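Candy table comes back to Favalia for a second summer

The sweets are out again at Favalia, and I went over to see what had changed.
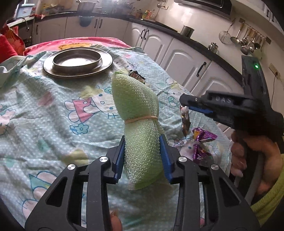
A green bundle held together with a rubber band, with candy wrappers close by on the Hello Kitty cloth.

2025-07-28 - I have a soft spot for the wrapping table at Favalia, so when Jairo Inga wrote to say it was opening again I put my shoes on and went straight over (I live two streets away, which doesn't make me any less keen!). If you missed it last year, the idea is simple. You bring candy, or you bring the wrappers from candy you've already eaten, and you sit down with whoever else is there and make little party favors until your tea goes cold.

The neighborhood center put the table in the front room this time, the one with the big window that used to be where the coats went. Much better. Last summer we were in the back by the kitchen door and every time somebody wanted a glass of water the whole row had to stand up.

The favors go to the Tolen street party, same as before. Jairo told me they gave out 400 last year and were finished well before the music started, so the goal this summer is 991. I asked him why such an odd number and he said that's how many households are on the Tolen mailing list, one each, and he would like to see it done properly. He's very calm about it. I would be lying down in a dark room.

The new thing this year is the netting. Hunosico, the fabric store on the corner, gave the center a box of leftover mesh and shiny sheet, and people have been rolling it up, pinching it in the middle with a rubber band and letting the top flare out. Do that to a piece of pale green and you get something close to a leaf. I made 2 of them and then couldn't stop talking about them on the walk home. They're meant to go on the outside of a favor, as a kind of topper, though I heard a very good argument at the far end of the room for just tying them along a string and hanging them between the lampposts.

I was also very taken with the tablecloth. It's a light aqua one with tiny white dots and cartoon characters printed all over, Hello Kitty among them with a blue bow and a pink dress, and it has the kind of wrinkles you get when a cloth has been folded in a drawer for months. Somebody offered to iron it and was told to sit down and keep wrapping. Quite right too.

As for the candy, you'll find all sorts. I can't resist anything in metallic purple, so I went for that first. Khoo, the bakery, is sending over a tray of soft caramels for the second week, and those will need wrapping from scratch, so please wash your hands before you come in. There's a sink by the stairs.

A few people asked me about the empty wrappers. Yes, they want those as well! Flatten them if you can, but don't worry if they're crumpled. The silver ones and the purple ones get pleated into fans and used as decoration on the gift bags, and the printed ones are going into a long paper-and-foil garland that is already past the door and heading for the stairs. Last summer's garland came apart in the rain, so this one stays indoors.

What they're short of is rubber bands. The small ones, any color, the kind that come around a bunch of scallions or a stack of mail. Jairo put out a jar for them in May and it was still half empty when I looked in. Ribbon they have plenty of, so please don't bring more ribbon, however nice it is - there's a whole drawer of it and the drawer no longer shuts.

The table is open in the afternoons until the week of the party, and you can drop in for ten minutes or stay until they turn the lights off. There are 40 chairs, and you don't have to sign up. Kids are welcome with a grown-up, and the scissors are kept at the window end, so sit the little ones at the other side. It costs nothing to join in. Tea and coffee are by donation, and the cookies were lemon when I went.

I'm going back with a bag of wrappers I've been saving since the spring and a very large number of rubber bands from the kitchen drawer. If you want to leave things without stopping, the box for drop-offs is inside the front entrance on the left, under the notice board.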